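Skuvgate House -- Ground Floor Kitchen and Dining Room
Monthly safety walk-round, October
Checked by: Ravindra Singhal
Copy to: Arsalan Warraich (building manager)

Marks: OK / Attention / Fail

1. Escape routes
1.1 Corridor to rear door clear -- OK
1.2 Rear door opens fully from inside -- OK
1.3 Exit sign lit -- Attention
Comment: The sign over the rear door is lit but one half is weaker than the other. I pressed the test button and it stayed on. Please ask Dusico to look at it when they come for the alarm.

2. Fire equipment
2.1 Extinguishers in place, pin and seal present -- OK
2.2 Fire blanket by the cooker -- Fail
Comment: The hook is broken and the blanket was lying on top of the fridge. I put it on the shelf near the cooker for now, but it must hang on the wall. Same remark was made last month.
2.3 Alarm panel shows no fault -- OK

3. Electrical
3.1 Plugs and leads without damage -- Attention
Comment: The toaster lead has a cut in the outer cover, close to the plug. I have taken the toaster away and it is in my office. Two extension leads were joined together behind the freezer. I separated them.
3.2 Test labels in date -- OK
3.3 Meter reading taken: 2,929 -- OK

4. Floors and furniture
4.1 No loose tiles, no wet areas -- OK
4.2 Chairs stable -- Attention
Comment: Of the Varkia chairs, 4 have loose back legs. I tightened them by hand, but they need the proper key. Arsalan, do you still have it?
4.3 Tables stable and clean -- OK

5. Bottles and containers
5.1 Cleaning products in locked cupboard -- OK
5.2 Product sheets in the folder -- Attention
Comment: The sheet for the Kyei descaler is an old one. The new one should be printed and the old one removed.
5.3 No bottles left out on tables -- Attention 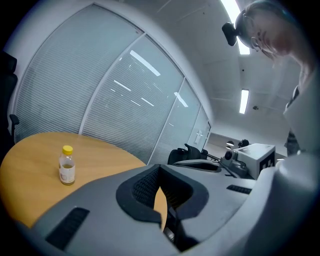

Item 5.3. Bottle with yellow cap, round table.

Comment: The label should say the name of the product and the date of opening, in letters that a person can read without picking it up. Please remind all users of the room that bottles go back to the cupboard or the fridge after use.

6. First aid
6.1 Box complete -- Attention
Comment: Burn gel is nearly finished. Order 2.
6.2 List of first aiders on the wall -- OK

Open from last month: 2.2 only. Next walk-round will start at 9.30, before the lunch deliveries.

R. Singhal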